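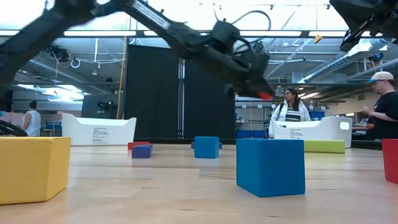 Blocks, Bins and a Good Table: A Talk With Danuta Ziółkowski

Danuta Ziółkowski has been choosing and looking after play materials for 13 years, first at a preschool in Plukley and now on her own. We met on April 24, 2019, and spent most of the time on colored blocks and how to put them away.

She likes to start with the table. "People spend all their money on the blocks and then tip them out on something dark and glossy," she said. "Use light wood. You can see a blue cube on it from the other side of the room, and a green one too."

Her own first table was a secondhand butcher-block top she bought in February, in the middle of a move. She sanded it twice and has never painted it.

"I don't mind the seams, and I don't mind a knot or a mark," she said. "A table for blocks is going to get knocked."

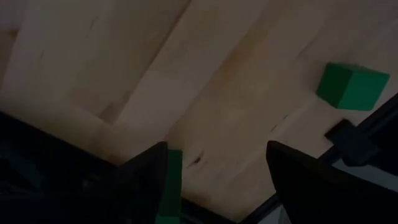 She feels the same way about the blocks. A dented corner doesn't bother her, but a missing shape does. The biggest set she has owned came from a shop called Walczak and had 189 pieces. She gave most of it away. "It took so long to clean up that we stopped getting it out."

On sorting, she is firm. Two bins are enough, and they should be plain, low and open on top. She sorts by shape and leaves color alone – long pieces in one, cubes in the other.

"If you sort by color you need a bin for every color, and then you argue about whether something is green or yellow-green," she said. "A cube is a cube."
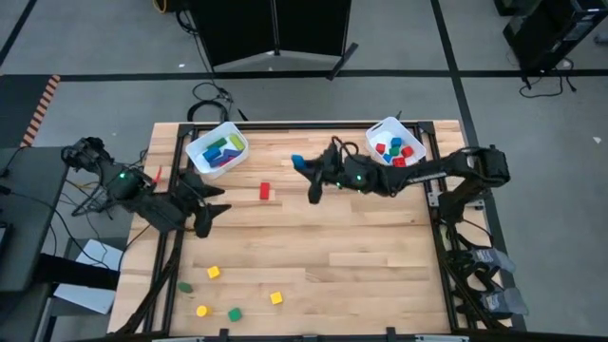

Longer pieces in the left bin, cubes in the right.

She puts the bins along the far edge of the table, with a gap between them, so the front stays free. Lids are a waste of money in her view, and so are labels with pictures.

I asked what she does with a cylinder. She laughed. "It goes in with the long ones. It's longer than it is wide, so that's my rule. At Cullitz they put it with the cubes and we never agreed on it." 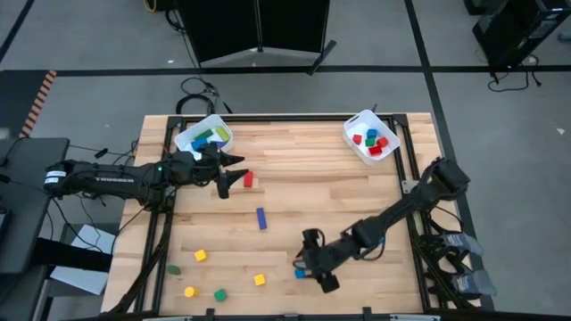 What to Buy First

For a family starting out, Ziółkowski suggests 18 blocks – mostly cubes, a few long pieces and one cylinder. She would keep to four or five strong colors and skip the pastels.

"Add more next year if they get used," she said. "And buy the second bin right away. Everyone waits on the second bin."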